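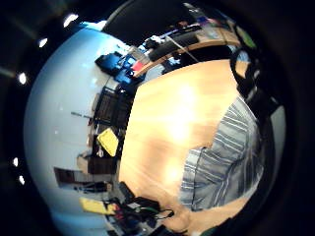

When will the culvert on Clirton Lane be replaced?
Work is planned for July, after the spring runoff is over and before the second grading of the year.

Hekberg Road Association
Minutes of the regular meeting, March 24, 2025

The meeting was called to order at 7:05 p.m. A quorum was present. The minutes of the last meeting were approved with one correction: the load limit sign is at the lower bridge, not the upper bridge.

1. Accounts
The winter plowing bill came to $1,543 and has been paid. Sand was billed separately and is not in that figure. Dues notices went to all 112 lots. A second notice will go to owners who have not paid, with the late fee left off this year. One member asked if dues could be paid by card. The fee charged for card payments was thought too high, and the matter was dropped.

2. Clirton Lane culvert
The pipe under Clirton Lane has rusted through at the outlet, and the shoulder above it has settled. Two bids were received. Guleck bid on a plastic pipe of the same size, with new rock at both ends. Cuadros bid on a wider pipe but did not include hauling away the old one. 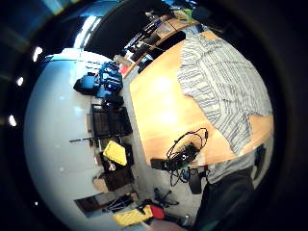

Members on the lower part of the lane said the present pipe overflows in most heavy rains and that replacing it with the same size would be a waste. Others pointed out that the overflow may come from leaves and gravel at the inlet – it was last cleaned out two years ago. It was agreed to ask Guleck for a price on the wider pipe and Cuadros for a price with hauling included. Both are to state how long the lane will be closed. A one-lane detour across the field is possible if the ground is dry. The owner of the field has given permission by letter, on condition that the fence is put back.

Moved and seconded to spend up to $500 on clearing the inlet now. Carried, with one opposed.

3. Grading and gravel
The first grading will be done once the road is firm. The stretch from the mailboxes to the upper bridge, 2000 feet, needs new gravel. The rest can wait another year. Owners are asked to move reflectors and driveway markers back from the edge before the grader comes. 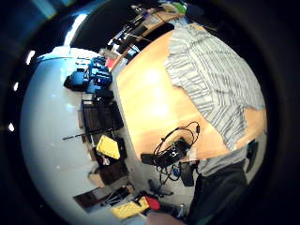

The road map is out of date and does not show the three newest driveways or the ditch that was moved. A new one is being drawn from the county plat. Members want to go over the draft together before it is printed, and the sheet will have to be laid flat. A large table with a light wood top, like the one in the photo, would do, as people can lean over it from the side to reach the middle. Corrections should be marked in pencil on the draft – not sent in by phone. Lot numbers will stay the same.

4. Speed on the hill
Complaints continue about trucks coming down the hill too fast. A speed bump was discussed again and rejected on account of the plow. A second 15 mph sign will be put up below the curve, facing uphill. The spare post behind the sand shed can be used.
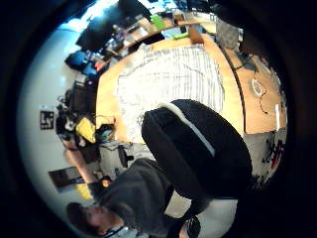 Dorothea Lunt

5. Other business
The lid on the sand barrel at the lower bridge is missing. A new barrel will be priced along with the sign.

Dogs loose near the mailboxes: referred to the county, as it is not a road matter.

The meeting adjourned at 8:40 p.m. The culvert bids will be first on the agenda next time.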